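Setting up a simulated cup-sorting run so others can repeat it

Last updated Mon 3 September by Reshma Radebe

Use these steps for any tabletop run you plan to share with the Vallejo group. They apply to the Rotano planner and to anything built on top of it.

1. Write down the task before you open the simulator. Name the object to be moved and where it should end up. If two cups share a color, say which one you mean by its starting position. "Yellow cup" alone will get the run sent back.

2. Fix the random seed and record it in the run sheet. Our default is 936. Change it only between batches.

3. Lock the camera pose. Save one still from the start of each batch and put it in the same folder as the run sheet.

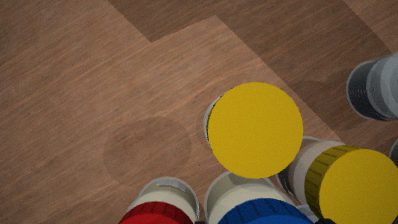 4. Decide how you will treat objects that are only partly in view. Either leave them out of scoring or widen the view, and keep to that choice for the whole batch. Note it on the sheet under "Visibility."

5. Check the shadows. A shadow with no object over it must be logged before the run starts, along with the renderer version.

6. Run at least 1,000 episodes. Stop an episode after 90 seconds and mark it as a timeout. Timeouts count as failures.

7. Report every batch, including the bad ones. If you drop an episode, give its number and the reason.

Batches with fewer than 3 seeds go in the Niltness folder and should not be quoted in reports. Older sheets from before March use the Momley layout, which has no Visibility field. Leave those as they are.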